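Triltamby Shared Workshop
Build a Hand-Taught Gripper — Course Handout, Session 4
Instructor: Rajkumari Chaudhary

Bring the Podus controller board you flashed in November, your laptop and your own glove. The shop has spare cable but no spare gloves. We start at the white tables and move to the bench later for soldering. 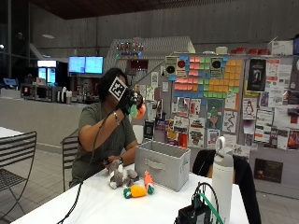
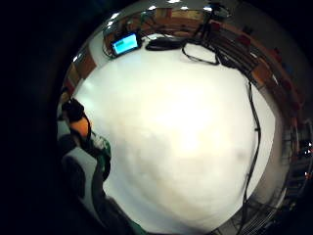

Glove work at the table: the fixed camera's view with the soft toys (first), and the view from the hand-held gripper (second).

1. What we are building

The Skilen is a two-finger gripper driven by a single servo. By the end of the course yours should pick up a soft object, move it a short distance and put it down without dropping or crushing it. We teach it by recording a person doing the same job. Two views are recorded at once. One camera stays put and sees the whole work area. The other travels with the hand-held gripper and has a very wide lens.

2. The glove and the marker

The square marker goes on the back of the hand. The software finds its four corners and works out where the hand is and which way it is turned. It can only do this when the fixed camera sees the whole square.

Print the marker on matte paper. Glossy paper throws back the ceiling lights and the corners are lost. Glue it to a stiff backing before it goes on the glove, and leave a white border on all sides. A marker that bends gives a wrong angle, and the error grows with distance from the camera.

Turn the hand slowly. If the marker goes edge-on to the fixed camera, tracking stops until it comes back, and the software fills the gap with a straight line. Short gaps are fine. For long ones, throw the take away.

3. Cable

Most of the trouble last term came from cable.

Run the glove cable down the arm and leave slack at the wrist and elbow. Bend the arm fully before you tape anything. A cable that is tight at full reach will pull the connector, and the Podus resets when that happens.

Keep loops on the table away from the spot where you pick things up. The wide lens sees nearly everything on the tabletop, and a black cable that moves between takes is one more thing for the model to learn by mistake. Tape it if you need to. Use the blue tape from the Moffat drawer — the gray leaves glue on the tables.

4. Wide lens

Straight edges come out curved in the wide view. Do not try to fix this by moving the camera. The correction file handles it, and everyone in the class has the same lens, so one file works for all.

Glare on a white table is harder to correct. Set exposure by hand before the first take and leave it there. If the middle of the table is washed out, lower the exposure one step and check that the dark areas near the rim are still usable.

5. Objects

Soft toys are good for a first set. They forgive a bad grip and do not roll far. Choose things of different sizes and colors, and vary how they lie: some on their side, some upright. An open bin makes a clear target for putting things down.

6. Recording

Each person records 30 takes. Hold still for a moment at the start and end of each one so that the two videos can be lined up. Record at 30 frames per second on both cameras. If one is set differently, the files will load without a warning and drift apart.

Name files with your initials and the take number. Write bad takes on the log sheet and keep going. You need 18 good ones to train at all, and more is better.

7. Before next session

Copy your takes to the shop drive by Tue 8 December.
Watch at least a few of them at half speed, both views side by side.
Read the servo notes, pages on stall current only.
Cut and file the second finger if you have not done it yet — Rajkumari has the template.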